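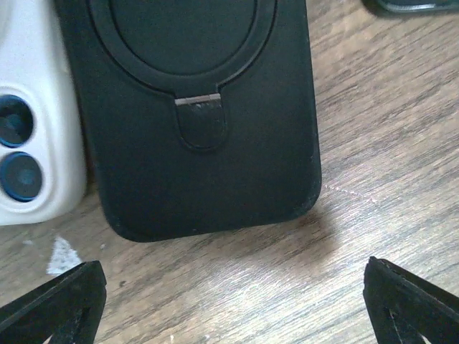

Streaks, Freezes and the Vundard Daily

10/16/25

The Vundard puzzle app has redone its streak counter again, and the announcement wants us to be thrilled. Solvers can now "protect" a run with streak freezes, earn a freeze for every 13 puzzles finished, and display a badge next to their name once they reach certain totals. The first badge comes at 498 puzzles, for reasons the announcement doesn't get into. I would have guessed 500, but I don't work in badges.

I have been doing the Vundard daily since before it had an app, and I'll say up front that the grids are still decent. The fill has gotten cleaner, there is less crosswordese holding up the corners, and the cluing on the harder days has some bite left. My complaint is with everything that has been piled on top.

Take the freeze. A streak is supposed to mean that you solved a puzzle every day. If you skip a day and the number keeps climbing, it is counting something else, and I would like to know what. Vundard says the feature "rewards consistency." It rewards opening the app, which I suspect is closer to the goal. I let mine lapse in May over a long weekend with no signal, and when I got back I was offered the chance to "repair" it by watching 2 ads. I passed. The counter went back to one and I slept fine.

Then there is the check-as-you-go setting, which has been turned on by default with this update. Wrong letters go red the moment you type them. Plenty of people like that and I have no wish to take it away from a beginner, but it should be something you switch on for yourself. Half the pleasure of a themed puzzle is being confidently wrong in the northeast for ten minutes and then seeing why. With the red letters on, you can brute-force a crossing in a few taps and never read the clue. The times on the leaderboard now mix both kinds of solves with no mark to tell them apart. Somebody on the Junholm board posted a sub-three-minute finish on a grid with two stacked fifteens, and maybe it was legit. How would anyone know?

To turn it off: open the menu, go to Play, then Assist, and clear the first box. You have to do it separately on a phone and on a tablet. Mine came back on after I signed out, so check again if you switch accounts.

The other piece of news is the Xu archive. Older puzzles are going behind a subscription tier, with around 600 grids left free. The free ones have been picked by "solver popularity," and from what I've seen that means a lot of easy early-week themes and very few of the odd ones - the rebus grids, the unchecked-square experiments, the one where the black squares had to be read as letters. If you have a favorite in there, print it or save it before the changeover. I did that with a dozen or so and have already misplaced some of the printouts.

I did try the tier on the free trial. The search is better, I'll give it that. You can look up an answer word and see every clue it has had, and that settles arguments fast. Whether that's worth a monthly charge depends on how many arguments you have. Constructors are told their older work will "find a new audience," but I could not find a line anywhere saying if they get paid for it. I wrote to ask. So far I have a ticket number.

For anyone looking elsewhere, the Nenham weekly still comes as a plain file you can print or load into whatever solving program you like. No streaks, no badges, no confetti. The difficulty wobbles from one week to the next and the proofreading could be tighter (there was a clue last month whose answer didn't agree with it in number), but the themes are trying things.

Next issue: letters about the "ESNE" debate, which I thought we were done with, and corrections to the cryptic from last time. The enumeration at 17 Down should have read (4,5).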